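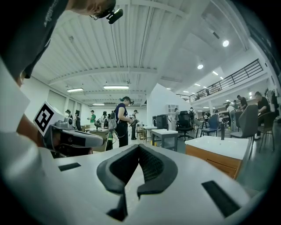

How to write a monthly investor update

By Sosina Moges

An investor update is a short email that goes to everyone who has put money into your company. It should take you less than two hours to write and your readers less than five minutes to read. These steps assume you have raised a first round and have a small group of investors, most of whom you don't talk to every week.

What you need before you start

Your bank balance on the last day of the month
Revenue for the month, and for the month before
Last month's update
A list of everyone on the cap table, with current email addresses

Step 1. Pick a send date and keep it

Choose a day in the first half of the month and put it on your calendar as a repeating event. I send mine on the second Friday, before 10 a.m. By then the books are closed and I have the real figures. If you are missing a figure on the day, send the update anyway and mark the figure as "to follow."

Step 2. Write the summary first

Open with three or four sentences. Say whether it was a good month or a bad one and name the main reason. Plenty of investors stop reading after this part, so anything they must know goes here. When we lost the Wutham account in April, that was the first line of the email. It brought in two introductions the same afternoon.

Step 3. Add the numbers

Use the same numbers every month, in the same order. Five is enough for most companies:

Cash in bank
Net burn for the month
Runway in months
Revenue
Paying customers

Work out runway by dividing cash by the average net burn of the last three months. One month alone will jump around too much. If you have $603,000 in the bank and burn $43,000 a month on average, you have 14 months. Round down.

Put last month's figure next to this month's. If you change how you calculate something, say so under the table and give the old version one more time so people can compare.
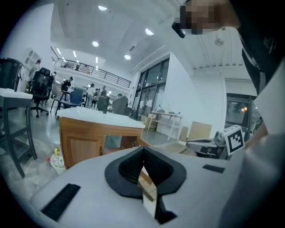 Light gray gripper body with its black V-shaped finger mount.

Step 4. Say what went well and what didn't

Two short lists, three items at most in each. Be specific. "Sales are picking up" tells the reader nothing. "Pilter signed for a year and is paying up front" tells them a lot.

The second list is harder. Write it the way you would tell a co-founder. A missed launch date needs the old date, the new date, and what caused the slip. Leave out long explanations. Anyone who wants more will call.

Step 5. Ask for something

Every update should have one or two requests that a reader can act on by forwarding an email. Good ones look like this:

"We want to meet the head of purchasing at a mid-size food distributor."
"We are hiring a second backend engineer. The job post is linked below."

Requests like "any help with marketing is welcome" rarely get an answer. Thank the people who helped last month by name, with a word on what came of it. Chaimae Ghoneim, who was our first angel, told me she reads this part before anything else.
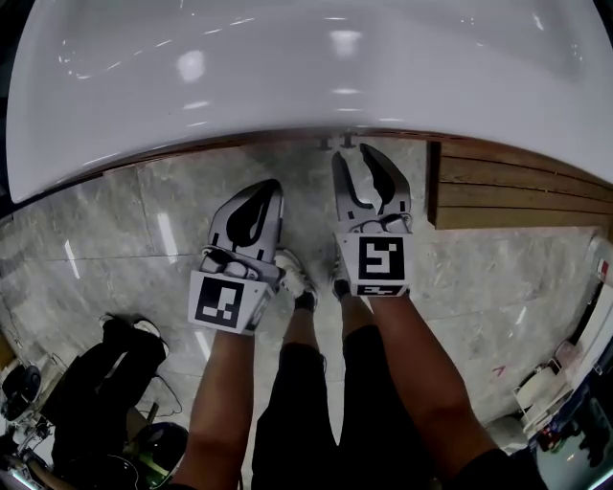
Keep a simple sheet of the requests you have made and who answered. After half a year you will know which investors open doors in which industries, and you can write to them directly between updates.

Step 6. Check it before it goes out

Have one other person read the draft. Ask them to check the figures against the accounts and to look for anything a customer or employee has asked you to keep private. Updates get forwarded, even when they are marked confidential. Don't include salaries, legal disputes, or the names of customers who haven't agreed to be mentioned.

Step 7. Send it as plain email

Put the text in the body of the message. Attachments get opened later or never. Use BCC or a mailing tool so that replies come only to you. For the subject line, the company name, the word "update," and the month will do, for example "Cadirton update, April." It makes old ones easy to search for.

If you have skipped a few months

Don't try to write the missing ones. Send a normal update with one line saying you fell behind, and add the cash figure for each month you missed. Then go back to the regular date.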